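Bench notebook, Friday, July

Silver granulation, third go – and it finally looks like something! Fired the Tultau pendant blank with the new flux mix, two thin coats, left to dry for 45 minutes before the torch went near it. 80 granules placed, only two rolled off. Really pleased with the joins on the outer ring, tiny clean necks and no flooding.

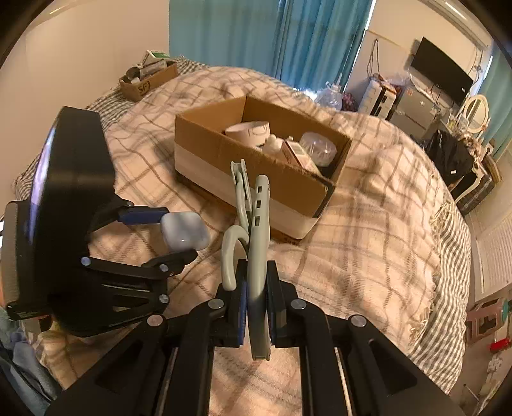
Pickle and finish

Fresh pickle, 30 minutes, then a brass brush with soapy water. The Zasari wheel was too harsh last time so I stayed with hand polishing. Lovely soft shine between the grains, exactly what the Wan earrings need as well.

Still to do: try finer granules from the Prasotano batch (sieve first, they're mixed sizes), and weigh out 200 for the cuff sample. Charcoal block is cracked on one side – turn it over or start the spare. 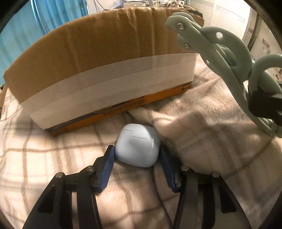 White case between the two blue pads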